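Section 3: Folding and Bagging the Cloths

Clear the table before you start. The Ninotura desk organizer can stay at the back, where it will collect pens no matter what you do.

1. Lay out one cloth and one clear bag. Two cloths at once is how people end up with a lump.

2. Pick the cloth up by a corner and find the next corner along. It will be the last one you try.

3. Pull gently until the fabric is slightly taut – the creases do not all have to go.

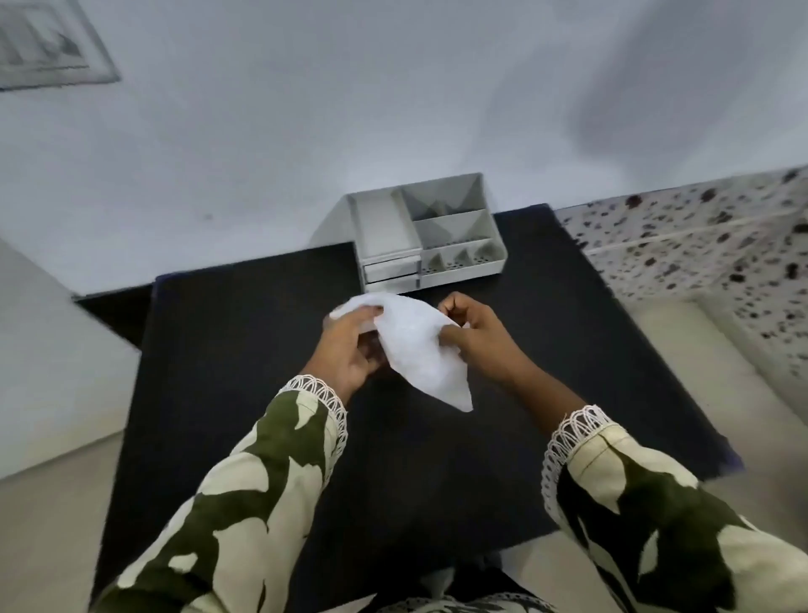
Osvaldo Brandão writes that he gives each cloth one sharp shake first and finds the corners in half the time. Fine, but shake it away from the organizer.

4. Fold in half, then in half again. Stop there. A third fold makes a brick.

CAUTION: Do not iron a cloth once it is in the bag. We had hoped to leave this line out.

5. Slide the bundle in, folded edge first, and press the air out with a flat hand. A little puffiness is normal and will outlive us all. 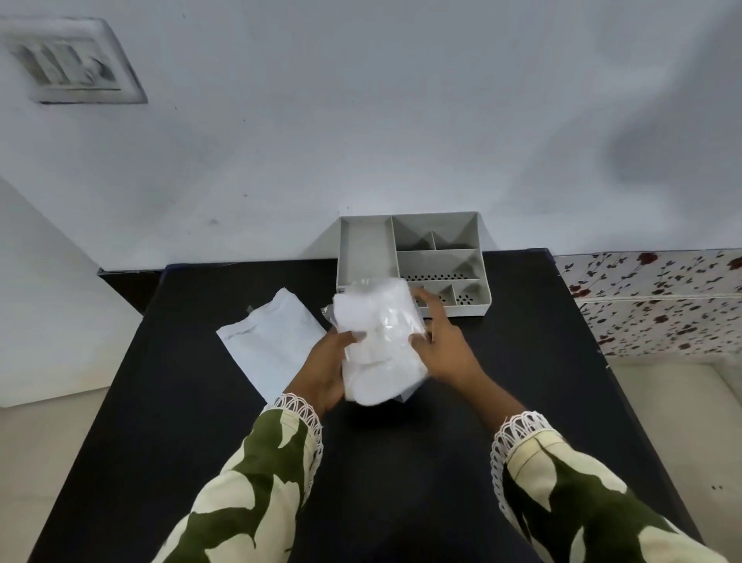
Doesn't pressing it that hard just put the creases back in? one reader wanted to know. It does, a bit. Press until the bag stops sighing, then quit.

6. Put the bagged cloth in a Fahmy mailer. If the flap won't close, return to step 4 and be truthful about how many folds you made.

Labels are covered in Section 4.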